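The woman who folds for Goteston

Mar 23, 2023

The kettle is already on when I arrive at the Hawthorne hall, and before I have my coat off I have been handed a tea towel and asked how I would fold it. Badly, it seems. "Oh, we can do better than that," she says, very kindly, and takes it back off me.

She has run the uniform and clothing swap in Goteston for 5 years now, and in that time she has handled more school shirts than most shops in the town. Last year 503 families came through the door, and she thinks the rails and tables between them saw 3,000 pieces of clothing go home with somebody new. She asked me to leave her name out of this. "Put the swap in," she said, "and put in that we need more age nine to ten trousers, we always need those."

It began with her own airing cupboard, which had got to the stage where the door wouldn't shut. She took everything out on to the landing, meaning to spend an afternoon on it, and was still there at bedtime. "I found shirts my son had worn twice. Twice! And I thought, well, somebody in Idbridge is going out tomorrow to pay full price for one of these."

What I really wanted to talk about was the folding, because people who have been to the swap do mention it. Everything is laid out so nicely that you feel you are being given something. She is pleased when I tell her this, and then rather strict.

"Polo shirts are the ones people rush," she says. "It's the collar. If you get the collar sitting right, the rest of the shirt more or less follows it. So I do the button up first, always, and I smooth the points down with my thumbs, and only then do I think about the sleeves."

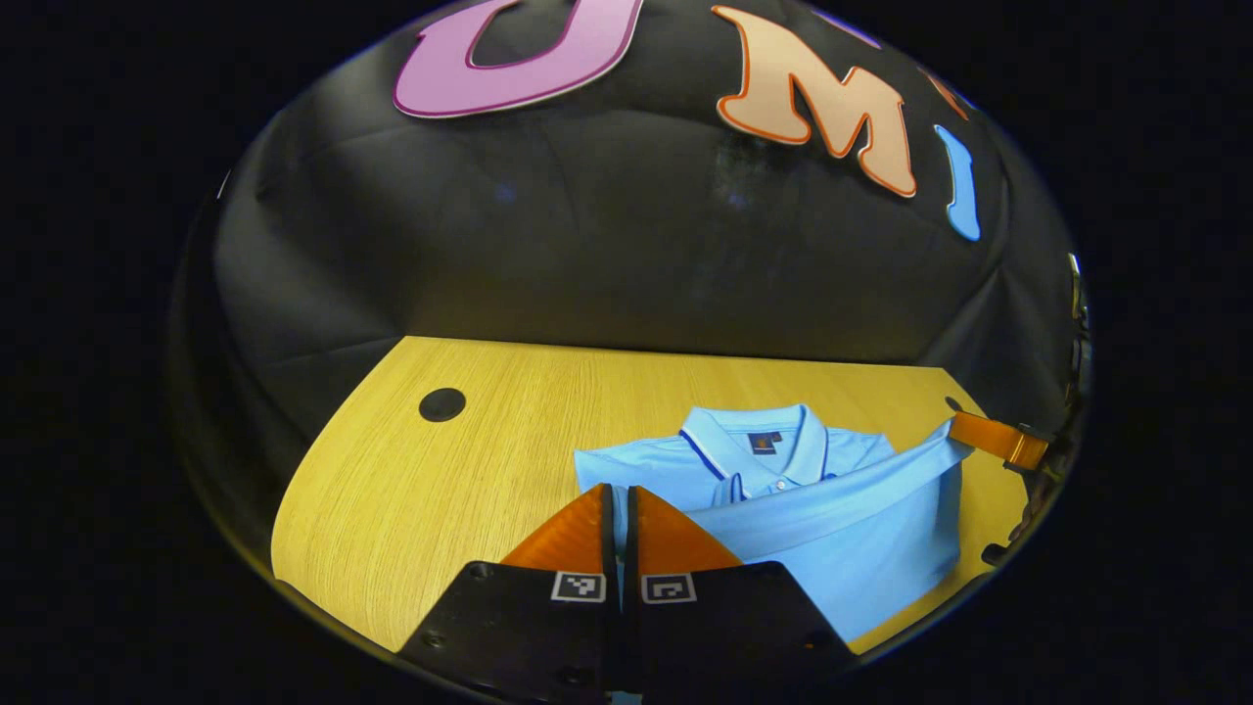

"And you want a proper table for it," she goes on. "I did it on my knee for years, in front of the telly, and I wondered why everything came out with a twist in it. You need to be able to lay the thing down flat and walk round it if you have to."

Sleeves go in behind, then the sides, then the bottom comes up to meet the collar -- though she will fold a very small shirt just the once and leave it at that. She has no time for folding boards. Her sister gave her one and it went straight into the swap, where somebody from Likero Street was delighted with it.

Does she fold like this at home? She laughs for quite a while. "My own drawers are a disgrace. I've got one that I open with my foot."

The next swap is in May, and she would like donations washed and buttoned, please, if you can manage it.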